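Luseletti knits, summer clear-out

Gallery page, put up in a hurry, sorry for the typos. Last updated 2018-07-05.

Finally doing the knits. All of them, out of the closet and the two bags under the stairs. Most haven't been touched since February. Keeping what fits, folding it properly, the rest goes to the Illgate swap table. Notes are mostly for me but a few of you asked how I fold the big ones, so that's in here too.

Where I'm at:

Birano cardigans done. Buttoned up first, sleeves in, folded in thirds. Buttons facing down or they catch on evrything.

Tlapale wraps, done. Rolled. Never folding those again, the creases took weeks to drop out.

Socks: not started. Don't ask.

Now the greens, the part I was putting off. Dark knits on a white sheet is the only way I can see what I'm doing. Lint shows up, so do snags. Smooth it flat, fold one layer over, then check the edge before going any further. If there's a ridge in the middle, lift it and lay it down again. Pulling from the corners just stretches it.
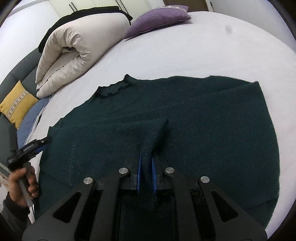
Necklines are the other thing. Ribbing goes wavy if it's squashed at the bottom of a pile, so greens go on top, neck end facing the back of the shelf. Stack of 4 at most. I used to go higher and the bottom one always came out looking like a dishrag.

Lint: tape first, brush second. Brush alone just moves it about on the wool. Do it before the last fold, not after, I always forget and have to open the whole thing agian.

Cedar blocks, one per shelf. The bag of 20 from last year still smells fine after a quick sand.

Swap bag is by the door. Sizes on masking tape, stuck to the inside of the collar. Anything not taken comes back home with me and goes in the mending box.

More when the socks are done.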